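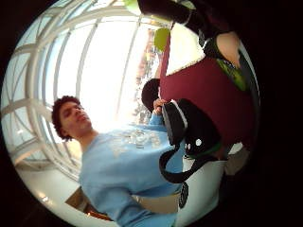

Can I wash a canvas backpack with leather straps in the machine?

posted by Deok-su Nam

I have a canvas backpack from Faltivia, the 20-something liter kind with two leather straps at the front and a leather bottom. I bought it four years ago and I never washed it, only brushed it. Now the back side, where it touches my shirt, is gray and it smells of sweat in summer. The label inside is worn and I can read only the word "cotton". My washing machine has a hand wash program and a wool program, both with cold water. Is it possible to put the bag in the machine if I choose one of these, or must I do all by hand? The leather cannot be taken off, it is sewn.

Edit: the bag cost me 80 euros, so I do not want to pay much for a cleaning shop. One shop near the station asked almost the price of the bag.

Trilura

Wash it by hand. I repair bags as a side work and most of the spoiled ones I receive were in a machine, also with cold water. The canvas survives, but the leather becomes stiff and the brown color goes into the cloth around the seams. This color you will not take out again.

What I do with such a bag:

Empty all pockets and turn the inside out as far as it goes. Shake it outdoors and use the vacuum cleaner in the corners, there is always sand.

Rub the leather with a thin layer of leather balm one evening before. It keeps a part of the water away.

Take a bowl of cool water with one spoon of mild liquid soap. No washing powder and no bleach. Work with a soft brush in small circles, first on a hidden place to see if the canvas keeps its color. I do the back panel and the shoulder straps two times, the rest only once.

Wipe with a clean wet cloth many times, until there is no foam. If soap stays in the padding, it will come out when you sweat, and the smell is then worse than before.

Press with a towel, do not twist. Hang it upside down in the shade with all zippers open. The padding needs two days, sometimes three. Do not put it on the radiator, the leather will crack.

When everything is dry, put balm on the leather again.

For the smell: mix 300 ml of water with 200 ml of white vinegar, spray on the inside of the back panel after the soap is out, and let it dry with the rest. The vinegar smell goes away in one or two days. Keep it off the leather.

If your canvas is waxed, please do not use soap at all, only cold water and a brush. You can know it by scratching with the fingernail. On waxed cloth it leaves a light line.

Van Dijk

I put mine in the machine at 30 degrees in a pillow case and it was fine. Only the zipper is a little bit hard now.

Skostport

To add to the first reply, a zipper that became hard can be rubbed with a candle or a dry piece of soap and then opened and closed many times.

I would also look at the foam in the back. In older bags it becomes yellow and makes small crumbs, and then washing does not help, the smell sits in the foam. You can feel it when you press with the thumb, it should come back quickly. I changed the foam in my bag in October. I opened 200 mm of the lining seam at the bottom, pulled out the old piece, used it as a pattern for the new one and closed the seam by hand with strong polyester thread. It took me one evening, and the sewing is not beautiful, but it is inside.

Deok-su Nam

Thank you to all. I made the test with the fingernail and there is no line, so it is not waxed. I bought the balm and will start with the brush this evening. The foam comes back slowly on the left side, so maybe I will write again about the seam.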